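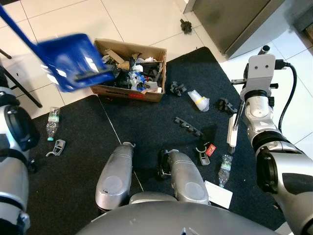
Have you ever been told to clean your room and thought, I wish a robot would do it? Me too, and I'm a grown-up! So when the Vudwood robot workshop opened its doors to visitors, I was in line before they had even put the sign out. My friend Pramila Tyagi came along with her notebook, and between us we asked so many questions that the people who work there had to take turns answering.

Most of the visitors went straight to the room with the snacks. I went straight to the room with the mess.

The robot in that room is called Brolari. It's silver and black, it has two arms, and the job it was practicing was picking up trash from the floor with a dustpan and brush. You've probably done that job yourself. You hold the dustpan in one hand, you push the crumbs with the other, you tip everything into the garbage, and you go back to whatever you were doing before somebody made you stop. Easy, right?

Well, it's easy for you. Let me tell you what's going on when a robot does it, and then you can decide how easy it is.

First, it has to look

Brolari has a camera up in its head. A camera takes pictures, but a picture by itself doesn't tell a robot very much. To a computer, a picture is a giant grid of tiny colored dots called pixels, and every dot is stored as numbers. You look at the floor and think "bottle." The computer gets a great big pile of numbers and has to work out that some of them belong to a bottle.

And clear plastic bottles are really mean to robots! You can see right through them, so the dots in the middle of the bottle look a lot like the floor behind it. Ylva Ljungberg, who works on the part of the computer program that handles seeing, told me she likes bottles for that very reason. Bubble wrap is tricky in the same way, and it's crumply too, so it never has the same shape twice.

Dark things on a dark mat are another puzzle. There were gray plastic bits lying on a navy blue mat, some with teeth like a comb, and I had to look hard at a few of them myself. Try it at home. Put a black sock on a dark rug and a white sock next to it, walk to the other side of the room, and see which one you notice first.

Then it has to hold on

A robot's hand is usually called a gripper. Brolari has one at the end of each arm. The left one was holding the long blue handle of the dustpan, and the right one had the brush.

Now hold a pencil. Squeeze it as hard as you can. Now hold it so lightly that it nearly falls. Somewhere in the middle is the right squeeze for writing, and you find it without thinking, because your skin is feeling the pencil the whole time and sending messages to your brain. Robots need help with this. Some have sensors that measure how hard they're squeezing, and some measure how hard their motors are working, which gives them a pretty good clue. If the grip is too loose, the dustpan swings around like a gate in the wind. Pramila asked whether Brolari had ever dropped it. "Oh yes," said Ylva, "and on my foot."

Then comes the part I could have watched all day, when both arms have to work together. 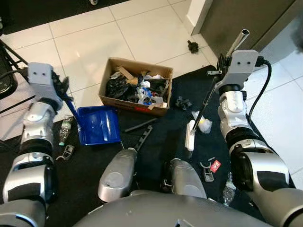
Think about what your hands do when you sweep. The brush hand is busy, and the dustpan hand looks as if it's just sitting there, but it isn't. It's keeping the front edge down on the floor so nothing slides underneath. If you push hard with the brush, your other hand pushes back a little. Your two hands are sort of talking to each other (through your brain, so it's a phone call and your brain is the phone company).

A robot's arms need that phone call too. Each arm is a chain of joints, which are the places where it can bend or turn. You have joints as well: shoulder, elbow, wrist and all those little ones in your fingers. For every move, the computer has to decide what each joint should do, and it has to keep the arms from bumping into each other, or the box, or the robot's own knees. I bump my own knees all the time, so I was impressed.

I asked Nabil Zoubi how the robot learns a job like sweeping. He said there are different ways. You can write out all the moves as instructions, but then if a bottle rolls a little to the left, your instructions are wrong. Another way is to show the robot lots of examples. A person guides the arms through the job, the computer records what the camera saw and how the arms moved, and later a program looks for patterns in all those recordings. For the sweeping job, they had 858 recordings saved when I visited, and Nabil wanted 4000. That's a lot of sweeping!

"Do you ever get bored?" I asked him.

"I listen to the radio," he said.

Why is the trash so weird?

Pramila wanted to know why they didn't just use something neat, like blocks. Good question! Blocks are all the same shape, so a robot that practiced only with blocks might get very good at blocks and have no idea what to do with a crumpled wrapper. Real trash is all different. Brolari's mess had bottles, bubble wrap, a little red packet and odd gray pieces of plastic with notches and hooks. A cardboard box stood on the floor to put it all in, and it was already stuffed with paper, plastic and torn cardboard.

A box like that has its own trouble, because the robot has to get the dustpan over the edge before it tips. Tip too soon and the trash goes back on the floor. Tip too slowly and, well, you just have to wait. I did a lot of waiting. Robots that are still learning can be very slow, and I saw one kid lie down on the tiles and pretend to snore.

Try being the robot

We played this in the hall with Madhu Kaushik, and I've played it twice more at home since. You need a friend, a dustpan, a brush and some scrunched-up paper.

One of you is the robot. The robot closes both eyes and holds the dustpan and brush. The other one is the computer, and gives the orders: left arm forward, stop, right arm down, stop, push. The robot may only do exactly what it's told. No peeking, and no guessing!

Swap after a while. For a harder game, use two computers, one for each arm, and don't let them talk to each other. We got the paper into the dustpan once. Then my left-arm computer, a girl named Nasrin Babaei, said "up" when she meant "back," and it all went down my sleeve.

Some words to keep

Gripper: the part of a robot that holds things, like a hand.

Joint: a place where an arm or leg bends or turns.

Pixel: one of the tiny dots that make up a picture.

Sensor: a part that notices something, such as light or a push.

If there's a robot workshop near you, ask a grown-up whether it has an open day. Vudwood's next one is in May. Bring a notebook, wear shoes you don't mind having a dustpan dropped on, and eat before you go, because by the time Pramila and I got to the snack room there was only celery.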